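Homework for a household robot

The group at Irklow began with a plain question. If you want a robot to tidy a bedroom, is it better to show it many tidy demonstrations in a laboratory, or fewer in rooms where people live?

Their project, called Rostami, took the second route. People in Hokley and Tatthorpe were lent hand-held grippers, each with two fingers and a camera, and asked to pick things up, move them and put them down at home. No robot was present. The camera recorded what the fingers did, and software worked out the path of the hand afterwards.

Over one December the team gathered 3476 recordings from 31 homes. About a fifth had to be thrown out, mostly where the tracking lost its place on plain walls or shiny doors. Soft surfaces caused trouble of another kind. A tray on a table stays level, but on a mattress it tips when pushed, and people correct for this without thinking.

Those corrections turned out to be useful. A robot arm trained on 800 home recordings did better at lifting trays from a bed than one trained on the same number made at a laboratory bench. On a hard table there was little between them.

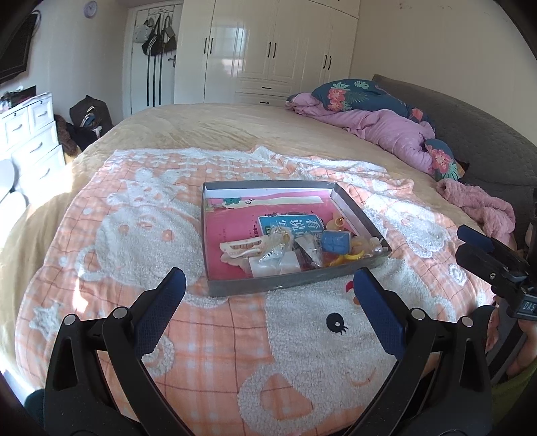

A tray of small items on a bed, between the fingers of a hand-held gripper. A second gripper is at right.

Small, clear or wrapped objects remain the weak point. The arm often closed on the plastic and missed what was inside it. Work on that begins at Irklow next, using 2 grippers at once so that one can steady the tray while the other picks.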